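Caring for Stage Outfits and Performance Wear at Home
Wardrobe Care Notes, Prutaston Community Arts Center
Updated 28 Apr 2020 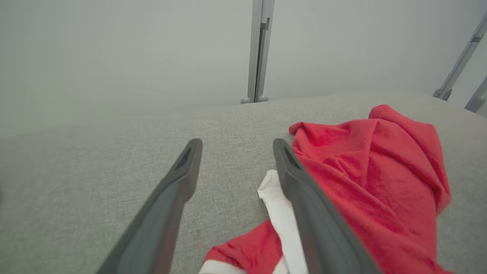
Red fleece-like fabric on a gray woven surface.

Performers and their families are responsible for the care of any outfit taken home between shows. The notes below apply to sequined, beaded, stretch and feathered pieces, and to the plain layers worn under them. They replace the sheet handed out in December.

Before washing

Read the care label first. Many stage pieces have no label, either because they were made in our own workroom or because the label was cut out to stop it from scratching. In that case, treat the outfit as hand wash only. If it contains feathers, leather trim or glued stones, do not put it in water at all; bring it to the wardrobe office.

Empty pockets and remove microphone clips, brooches, shoulder pads and any belt that comes away. Close hooks and zippers. Turn the piece inside out.

Test for color before the first wash. Wet a hidden seam with cool water, press a white cloth against it and hold for one minute. Reds, deep purples and black stretch fabric are the most likely to run. If any color shows on the cloth, the piece must be washed alone.

Makeup and sweat marks

Foundation on a collar should be dealt with the same night. Lay the collar flat, put a small amount of clear dish soap on the mark and work it in with a fingertip from the outside toward the middle. Rinse from the back of the fabric. Do not rub with a dry towel, which pushes the makeup deeper into the weave.

For underarm marks on washable cotton or polyester, mix 4 tablespoons of baking soda with enough water to form a paste. Leave it on for 60 minutes, then rinse well. Do not use this paste on silk, wool or anything metallic.

Body glitter is best removed dry. Let the piece hang overnight, shake it outdoors, and lift what remains with wide tape. Tape should not be used on velvet or on foil prints.

Hand washing sequins and beads

Fill a clean sink or tub with cool water and add one teaspoon of mild detergent. Lower the outfit in and press it gently for two or three minutes. Sequins should not be left to soak — some are colored only on the surface and will turn clear.

Lift the piece out with both hands underneath it. A beaded bodice is heavy when wet and the shoulder seams will give way if it is pulled up by the straps. Roll it in a towel to take out the water. Do not wring.

Dry flat, away from radiators and direct sun. Allow a full day for lined pieces and turn them once. The dryer must not be used, even on the no-heat setting.

Pressing

Steam from the inside only, and keep the steamer moving. Plastic sequins curl when they get hot, and a curled sequin cannot be flattened again. Where an iron is needed on a hem or lining, use the lowest setting with a cotton cloth between the iron and the fabric. Miroslava Semeniuk of the wardrobe office advises against steaming anything held together with glue.

Loose sequins and fringe

If a thread of sequins begins to unravel, stop wearing the piece. Find the loose end, pull it through to the inside with a needle and knot it twice. Clear nail polish may be used on the knot but should be kept off the face fabric. Fringe that has tangled can be combed with the fingers, starting at the bottom.

Save every bead that comes off. Our matching stock is small, and the bronze beads used on the Plellasmont costumes are no longer made. A reel of 200 yards of clear thread is kept at the front desk, and short lengths may be taken for home repairs.

Storage

Store beaded and knitted outfits flat, with acid-free tissue along the folds. Lighter pieces may hang on padded hangers in a cotton bag. Plastic dry cleaning covers trap damp and should be removed on the day they come home. Keep silver and gold fabrics apart from each other, with tissue between them.

Returning outfits

Outfits are accepted at the side entrance until 9 p.m. on show nights. Please pin a note to any piece that needs repair, giving the performer's name and the place of the damage. Questions about repairs should be addressed to Agata Costa, and questions about missing items to Evaristo Vitale.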